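How does a robot learn to clean a table?

When you spill crumbs, you know what to do. You take a cloth or a sponge and you wipe. A robot does not know this. Somebody must teach it.

In the Sendeo project, the researchers try a method called "learning from showing". A person does the job many times, and a computer keeps a record of each time. Then the computer looks for what is the same in all of them.
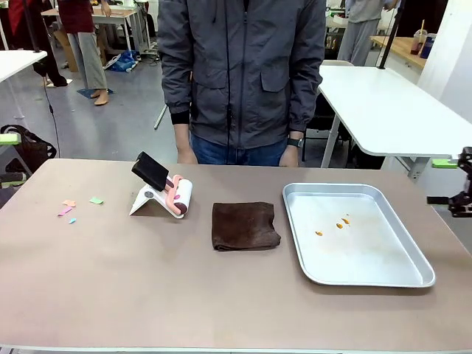 Every kind of mess needs its own tool. Small pieces of paper stick well to a lint roller. Crumbs on a metal tray do not need a roller, a sponge or a cloth can push them together. So the robot must learn two things: how to move, and which tool to choose.

The team collected 700 showings. After this, the robot had 171 tries alone. At first it often chose the wrong tool. When the researchers added 20 more showings with paper and crumbs on the same table, it chose better.

Can you try it at home? Put 4 different tools on the table and ask a friend to clean with each one. Which is the best for crumbs? Write down your answer before you start, as the scientists do.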